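Long narrow cartons bowing in storage

Print this page
E-mail this page

Kaan Kaplan
August

I store folding cartons flat and made up for a small incense and candle maker in Bulatdale. The long, slim ones give me trouble. They are folded paperboard, tuck ends, no insert. After a few weeks on the shelf the made-up cartons develop a bow along the length, and the tuck flaps start to pull out of their slots. The square boxes from the same supplier stay flat.

The shelves are steel, open at the front, along an inside wall. Cartons are stacked on their widest face, 20 high. The room is unheated overnight. Is this a board problem, a glue problem, or a stacking problem? I have 200 of the long ones to make up for the Clilthorpe order and would like to fix it before I start.

Doltik

Most likely moisture, made worse by the stack. Paperboard takes up and gives off water through its faces, and the coated side does this more slowly than the uncoated side. When the air changes, one side swells or shrinks before the other and the panel curves. On a short panel the curve is too small to notice. On a long panel it adds up.

Check the grain direction first. Cut a 2 inch square from a spare carton and mark which way the long side ran. Wet it lightly on one face. It will curl into a partial tube, and the axis of the tube runs parallel to the grain. Then compare that with the length of the carton. Long cartons are often laid out on the sheet to save board, and grain direction gets decided by whatever fits. If the curve you see on the shelf does not match the curl test, suspect the load and not the board.
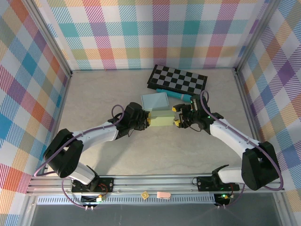
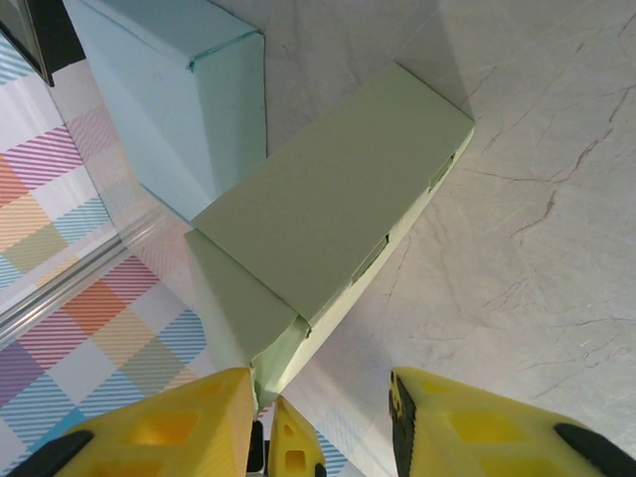 Light blue box with a folded lid, long green one beside it:
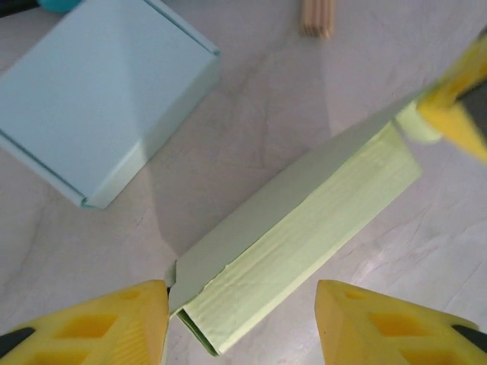
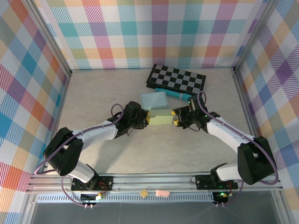

Reading time: 3 minutes

For the stack itself: a made-up carton is strongest at its corners and weakest at mid-span. If the cartons are not squarely on top of one another, the load from the upper ones lands on an unsupported panel. Either stand them on the narrow side face, packed snugly in a tray, or cut the stack height to 15 and put a sheet of flat board between every few layers. Standing them on the side face works better -- the deeper section resists bending, the same as a floor joist on edge.

Keep the flat blanks wrapped until the day you make them up. Let a wrapped bundle sit in the room overnight before opening it. Blanks opened cold will pick up moisture on the outer layers first.

As to glue, the side seam can pull a carton out of true if it is set under uneven pressure, but that shows up as a twist. You describe a bow.

Achari

Had the same thing with candle boxes. Put a board on top with a couple of books and it went away mostly. Different supplier helped too.

Kaan Kaplan

Did the curl test. Grain runs across the short way on the long cartons and the long way on the square ones. I have asked the supplier what it would cost to turn the layout. For this order I will stand them on edge in trays. @Achari -- weight on top made mine worse, but I had them stacked flat.

Related
Tuck ends that will not stay closed
Removing label adhesive from coated board
How to score heavy paperboard without cracking
Storing flat blanks in an unheated room
Side seam glue: hot melt or cold?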